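Jiseo Open Day

The Jiseo Open Day is a public demonstration of robot arms held once a year by Fisetti, a maker of small automation equipment, at its training hall in Hầu. Visitors watch pairs of arms handle toy blocks on a tabletop and can speak with the operators between sessions. The event takes its name from Jiseo, the two-arm workcell that has been its main attraction from the start.

Background

Fisetti opened the training hall to give its customers a place to learn the equipment before it was delivered. Requests from local schools led the company to set aside one day for the general public. The first open day took place in December and drew 198 people, most of them students and their teachers. The winter date proved unpopular with schools, which were close to their exam period, and the event was moved to late spring.

The best-known edition was held on Wednesday, May 29, 2019. It was the first to run for a full day and the first for which tickets were issued. All 770 tickets were free. The company later gave the attendance as 966, a figure that includes exhibitors, staff and school groups admitted without tickets.

The workcell

Jiseo is a bench-sized enclosure built from aluminum extrusions, with marble-patterned panels for walls. Two arms share a rail along the front edge and reach in over a dark stone-patterned floor. The workspace is small enough that both grippers can meet near the middle, and most of the demonstrations are planned with that shared area in mind.

The blocks are wooden and come in several colors and shapes, among them cubes, flat squares, long bars and an arch. The arch is used in the harder sessions, as its cutout changes where a gripper can take hold. A small camera carried by the arm gives a close view of the fingers and whatever lies ahead of them. At the open day this view is shown on a monitor beside the bench.
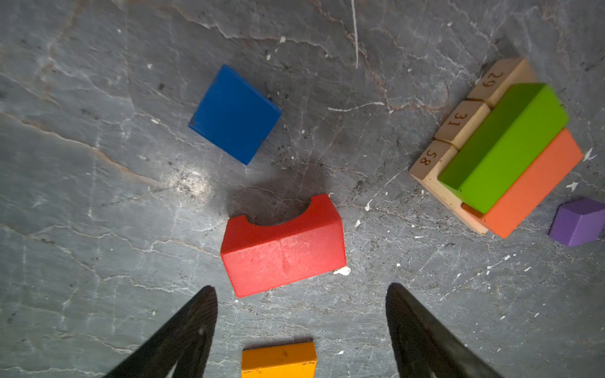
Wrist camera view of the gripper fingers, with the blue square and the red arch ahead.

The software that records the sessions is called Fitel. It stores the movements of both arms together with the camera views, so that a session can be played back later at any speed. Fitel was written for training staff and was not shown to the public at the first open day. Visitors kept asking how the arms were directed, and a playback station was added the next time.

Demonstrations

Sessions last a few minutes each and follow a posted timetable. The simplest is a single pick, in which one arm takes a block from the floor and sets it down at another point. Stacking comes next. In the longer sessions both arms work in turn, and the operator has to keep them from crossing.
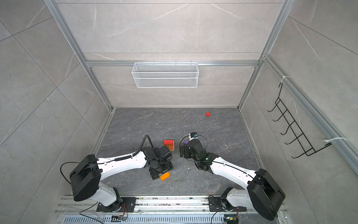
Between sessions the operators take questions from the floor. Most concern speed -- the arms are run slowly in front of an audience, and people who have seen footage of factory lines often expect something faster. Other common questions are about the cost of the equipment, the strength of the grip and how long it takes to learn the controls. Prices are not discussed at the open day.

A printed guide with the timetable and a plan of the hall is handed out at the door. In 2019 the organizers gave away 287 copies before the supply ran out early in the afternoon, and the timetable was then written on a board next to the entrance.
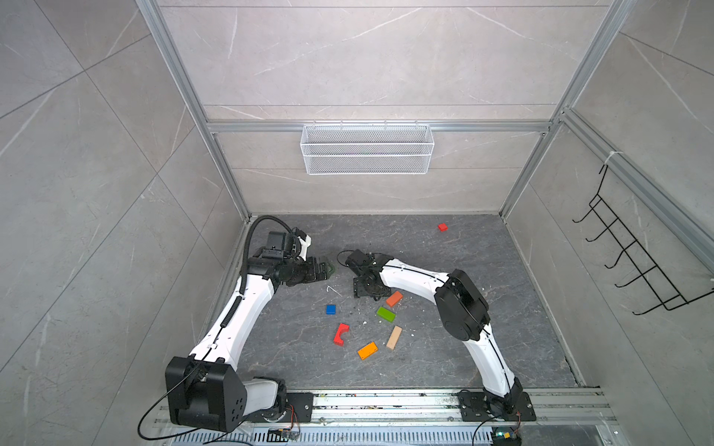 Two-arm sessions are the hardest part of the program to plan. Each arm can reach well into the other's half of the bench, and the operators agree on an order of moves before they begin. With both grippers nearly touching above the middle of the surface, a block such as the red arch, lying on its side with the notch to the right, has to be approached with the position of the second arm in mind. Blocks of the same color can also cause mix-ups when instructions are spoken aloud. An operator who calls for the orange bar while two orange blocks are on the surface has to say which one is meant. The usual practice is to name its nearest neighbor -- "orange, by the green," for instance.

Access

The hall stands on the east side of Hầu, a short walk from the bus station. The demonstration room is on the ground floor and has step-free access. School groups are asked to book ahead and are given the morning sessions, while the afternoon is kept for individual visitors. Photography is allowed without flash.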